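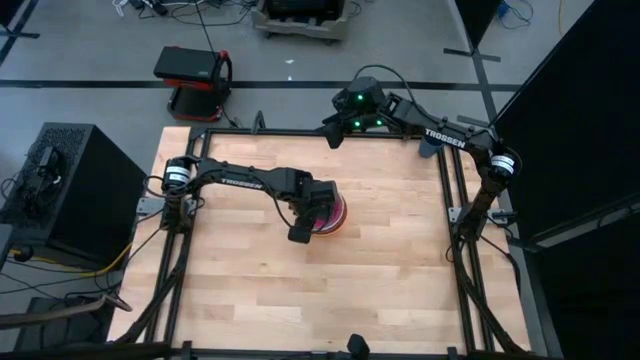
Remden two-arm tabletop set: notes for anyone thinking of training on it

Status: second release, June. Maintained by Anjana Haque. The first release should not be used, and if you have a copy with the folder name "final" please delete it.

What you get

2361 recordings of two arms working over a wooden table, all driven by a person. Every recording has joint positions for both arms, gripper opening, video from a fixed camera and a one-line text label. Nothing in the set was produced by a trained policy. We tried mixing in policy runs for the first release and could not tell afterwards which were which, so they are gone.

Recordings are grouped into 13 tasks. Most involve picking up one small object and putting it somewhere else, sometimes with a pass from one gripper to the other. The task list is in tasks.txt. Read it before you read the task names, which were chosen early and flatter the work. "Tidy the table" means moving one item to one side.

How it was collected

Operators had a short practice period and were then asked to repeat each task until the session ended. Object positions were meant to be varied between attempts. In practice people put things back where it was easy to reach them, and a plot of start positions shows a thick clump near the middle of the table. We have not corrected for this. If your model does well on our held-out split, bear in mind that the held-out split has the same clump.

There were 2 main operators and a handful of others who did odd sessions. The two have very different habits. One moves an arm, stops, then moves the other. The other operator keeps both going and is faster, but drops more. The operator field is filled in for nearly all recordings, and I would suggest splitting on it at least once before believing any number you get.

Labels

The text labels were written by the operator straight after each attempt, mostly from a menu. They tell you what the operator meant to do. Whether it was done is in a separate field called success, which is a yes or no and was judged by the same person. I went back over 50 recordings marked yes and disagreed with enough of them that I no longer quote a success rate. Failed attempts are kept in the main folder. Please don't filter them out by length, as several long ones are perfectly good.

Known problems

The gripper opening value drifts over a long session. Recalibrating fixed it each time, but we did not log when that was done.

Video and joint data are matched by timestamp. Ludis, the recording tool, sometimes writes a video timestamp late when the disk is busy. The script check_sync.py finds the worst cases and misses the mild ones.

Background clutter is different from session to session. Carts and cables get moved. A model can learn to tell sessions apart from the floor alone — I know because a small one did, with no view of the arms at all.

In the Grestum subset the arms were run with a lower speed limit. Do not pool it with the rest without resampling.

What it is probably good for

Testing a data loader, checking an imitation learning setup from end to end, or comparing two methods under the same flaws. Rathnayake, our baseline, is included with its config for that purpose. It copies the average operator quite well on objects near the middle of the table.

I would not use the set to claim anything about general handling skills. One table, one pair of arms and a short list of objects will not support that, however many recordings there are.

Changes since the first release

Policy runs removed. Duplicate recordings removed. Operator field added. Joint order is now left arm first in every file, where it used to depend on which machine had done the export.

Reports of bad recordings are welcome. Give the recording number and the time within it. "Some of the pick tasks look off" has been sent in already, and I agree.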